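Prensa serigráfica de bancada Wandton 42

Publicado em julho, por Redação Técnica Eneo

A Wandton 42 é uma prensa serigráfica manual de bancada para cartazes de tiragem curta, com mesa de vácuo e batente de contrapeso. Destina-se a ateliês que imprimem em papel e cartolina até ao formato 50 x 70 cm. Não é adequada a têxteis nem a suportes com relevo.

Estrutura e mesa

O chassis é em tubo de aço soldado com pintura a pó. A mesa tem tampo perfurado em laminado compacto, com furos dispostos em malha regular e câmara de vácuo dividida em duas zonas comutáveis. A zona interior pode trabalhar isolada em formatos pequenos. O aspirador é fornecido à parte e liga por mangueira à traseira; o pedal de corte tem retenção mecânica.

O braço superior aceita quadros de alumínio ou madeira com perfil até 42 mm de altura. O fora de contacto regula-se nos quatro cantos por parafuso de passo fino, com contraporca. O contrapeso desloca-se sobre varão e deve ser acertado sempre que se muda de quadro.

Registo

O registo faz-se por microajuste em X, em Y e em rotação, com três manípulos acessíveis pela frente. O curso útil é de 6 mm em cada sentido. Em trabalhos com mais de quatro cores, recomenda-se fixar as guias de margem com os calços fornecidos e não com fita, que cede com a humidade do papel. Depois de acertada a primeira cor, os manípulos devem ser bloqueados antes de levantar o quadro.

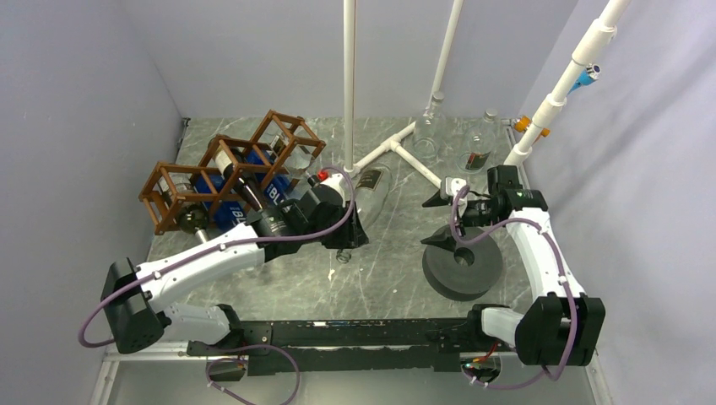
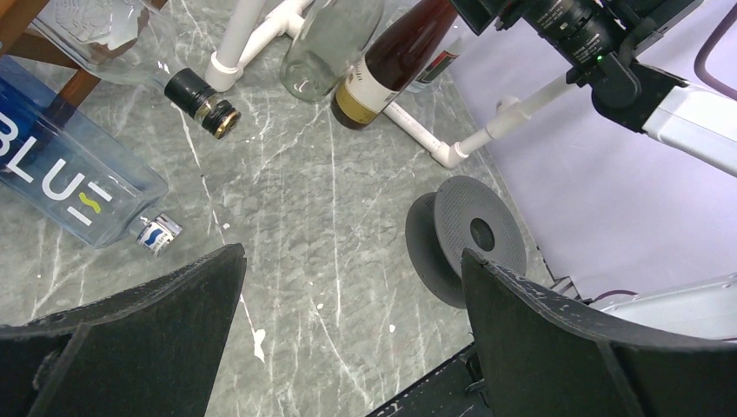
Dados técnicos

Referência: 818
Formato máximo de impressão: 50 x 70 cm
Altura máxima do perfil do quadro: 42 mm
Microajuste: 6 mm em X e em Y
Zonas de vácuo: 2
Peso sem aspirador: cerca de 42 kg
Montagem: bancada plana e nivelada, fixação por quatro parafusos

Incluído no fornecimento

- Prensa com braço e contrapeso
- Jogo de calços de registo
- Pedal de corte de vácuo
- Chaves de montagem
- Folha de afinação em português

O aspirador, os quadros e as raclas são vendidos em separado. As raclas Plastevell com cabo baixo são compatíveis com o braço guia opcional; as de cabo alto batem na travessa e não devem ser usadas com ele.

Tintas e limpeza

A mesa suporta tintas de base aquosa e de base solvente. Com tintas aquosas de secagem rápida, convém manter a racla carregada e cobrir a malha entre passagens. Os furos limpam-se com o vácuo desligado, usando pano pouco embebido. O excesso de líquido entra na câmara e obriga a desmontar o tampo. Não usar espátulas metálicas sobre o laminado.

As dobradiças levam massa lubrificante a cada seis meses de uso regular. As vedações da câmara são peça de desgaste e encomendam-se com a referência da prensa.

Assistência

A distribuição e a assistência são asseguradas pela Wijaya. As peças de substituição expedem-se a partir do armazém. A garantia não cobre tampos perfurados pelo utilizador nem braços empenados por quadros acima da altura indicada.

Comentários (3)

serigrafo_do_norte
Aceita quadros de madeira antigos, com perfil de 38 mm?

Redação Técnica Eneo
Sim, desde que o quadro não esteja empenado. Verifique os quatro cantos sobre uma superfície plana antes de apertar os grampos.

papelegrao
Uso a minha para cartazes de concertos a três cores. O registo aguenta bem, mas o contrapeso vinha muito à frente e tive de o recuar quase até ao fim do varão.

Contacto: formulário de apoio ao cliente | © Eneo, equipamento para artes gráficas | Voltar ao topo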